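Duner Home Robotics Program
Progress report to Vimard, equipment budget, 16/10/2024

Spending to date stands at 60 per cent of the equipment line. Both arms and the first set of hands are paid for. Four spare fingertip sets are on order from Visser, with delivery quoted at 40 days.

Work at the playroom site covers picking up soft and rigid items and placing them on open shelving. Fingertip wear is now the main running cost. Edivaldo Medeiros has logged 116 hours of hand use and recommends that we budget for replacement tips by hours used instead of by quarter.
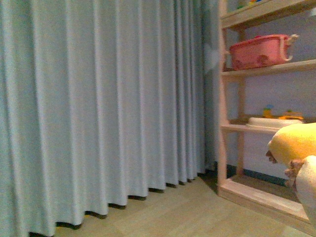
The second mobile base remains unpurchased. Prandar has revised its quote to include a longer warranty, and Brunello Bellini is checking whether the battery can be bought separately. If it can, the saving would cover one more charger and the cabling.

We ask that the unspent travel amount be moved to spare parts. No change to the total is requested. A revised schedule of purchases will follow once the Prandar quote is settled.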